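Guides > Pantry & Snack Storage > Set-up

Home | Products | Guides | Spare Parts | Contact

Section 4. Sorting and loading wrapped baked snacks

This section covers individually wrapped buns, small cakes and filled pastries stored in the Grarmont two-drawer snack cabinet. Loose bread, opened packages and chilled items are covered in Section 6. Read Section 3 (leveling and drawer stops) before loading either drawer.

4.1 Before you start

You will need:
- a clear table or counter next to the cabinet
- a clean cloth, smooth or printed, to cover the work surface
- the Cledex divider set supplied with the cabinet
- one sheet of drawer labels
- a soft pencil

CAUTION: Do not load the drawers while the cabinet is standing on a Gaslow wheeled base with the brakes off. The upper drawer shifts the weight forward when it is fully extended.

4.2 Laying out the packages

1. Spread the cloth over the work surface and pull it flat.
2. Empty the shipping carton or shopping bag onto the cloth. Do not pour from a height. Soft buns dent through the film.
3. Turn each package so that the barcode or the printed panel can be seen.
4. Separate the packages by wrapper type:
 a. Clear film. The contents are visible and the printing is small.
 b. Printed film. The contents are fully or mostly hidden.
 c. Small packets, including those with a metallic-looking end.
5. Put any package with no readable date to one side. See 4.5.

NOTE: On clear wrappers the ingredient text and the nutrition table are often printed directly on the film, in one color, over the food. The text is easier to read if the package is tilted toward the light. Do not flatten the film by pressing on the contents.

4.3 Checking the seals

Each package has two end seals. On some brands the two seals differ in width. Both must be checked.

1. Hold the package by its sides, clear of both seals.
2. Look along the wide seal from one corner to the other. The zigzag edge should be unbroken and the seal should show no channels or folds running through it.
3. Repeat for the second seal.
4. Press the film lightly with one finger. A sound package gives slightly and recovers. If air escapes, the package has failed.
5. Set failed packages aside. Do not tape them and do not return them to the drawer.
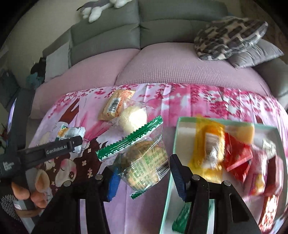
Fig. 4-2. Clear-film package with green end seals, tilted to show the wide seal. Other wrapped items behind.

NOTE: Crinkled film is normal and is not a sign of a failed seal. Judge the seal itself.

4.4 Loading the drawers

1. Fit the Cledex dividers with the notched edge down. Push until both clips engage.
2. Place clear-film packages in the lower drawer, in a single layer, with the wide seal toward the front.
3. Place printed packages in the upper drawer, standing on one long edge.
4. Place small packets in the narrow front channel of the upper drawer. Packages from the Çınar assortment box fit this channel two deep.
5. Pencil the earliest date on the drawer label. Slide the label into the holder.
6. Close each drawer slowly and check that no seal is caught in the runner.

CAUTION: Maximum load for the front channel is 400 g. Overloading bows the channel and the drawer will not close fully.

4.5 Packages without a readable date

Curled or creased film can hide the date. Ease the film flat at the edge and look again, including the back of each seal. If no date is found, keep the package out of the drawers for no more than 72 hours, then discard it.

4.6 After loading

Shake the cloth outdoors or over a sink. Wipe the drawer fronts with a dry cloth. For divider part numbers, see Appendix B.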